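Search the magazine Search

TWO VOICES, ONE VERY LOUD ROOM

Thérèse Arsenault and Vsevolod Semeniuk of Tultness wrote their second album, Lundeck, in February, mostly after midnight, and it sounds like it – wide awake, a little giddy and full of choruses you'll want to yell back at them! Opener "Stasater" rides one drum loop for ages before Arsenault's voice comes crashing in.

"We had 19 songs and loved maybe half," she laughs. Semeniuk still misses one called "303," named after the bass machine he plays all over the record.
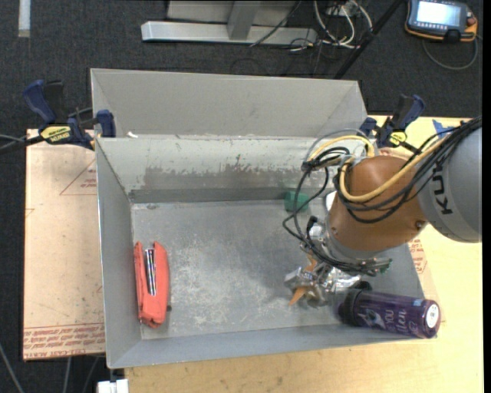 ON THE ROAD

Next up is a run of dates with Softić, starting in a 460-seat theater.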